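Home | Actors | Films | Television | Music | Random article

Telma Farías

Telma Farías is an actress, singer and former swimwear model, known best for playing the stubborn young widow in the television drama Skosetti and for the cheerful fitness posts that have made her such a familiar face well beyond the show's own audience. She grew up in the port town of Bimeo, where her parents ran a bakery, and she has often spoken fondly of singing behind the counter on Friday mornings while the bread cooled.

Her first screen work was a small part in the comedy Rieger, in which she had only 13 lines, though several reviewers remembered her kindly. The director Bastian Gerlach saw the film on a long train ride and offered her the lead in Skosetti before he had even met her. The series ran for eight seasons and 521 episodes, and Farías appears in 511 of them, having missed a short stretch after she broke her wrist on a skiing trip. 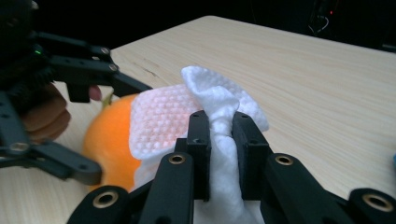

Away from the set, Farías took up paddleboarding and later trapeze classes, and she began sharing her practice sessions online, tumbles and all. Fans warmed to these right away, and a clip of her hanging upside down while reciting a speech from the show's first season is still passed around every August, when the anniversary comes up. Her album Rasden, a gentle collection of lullabies and old dance tunes, followed after the series ended.

Categories: Television actresses | Singers | People from Bimeo | Skosetti cast members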